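Bring a Dead Basketball Back to Life

I love this one! Before you toss a ball that's gone flat, wet the needle first. A dry needle can tear the valve, and then you really do need a new ball. Pump slowly, stopping every few strokes to bounce it.

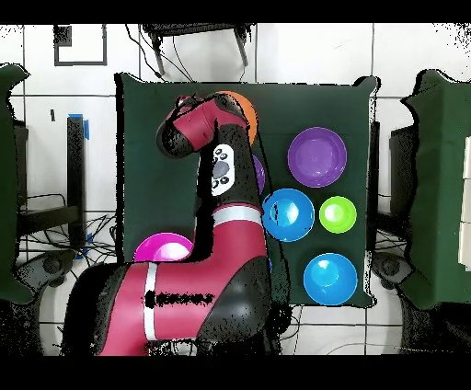 Drop it from shoulder height and it should come back up to your waist — if it does, you're done. For grime, wipe it down with warm water and a little dish soap, then let it air dry for 30 minutes before you head out to shoot.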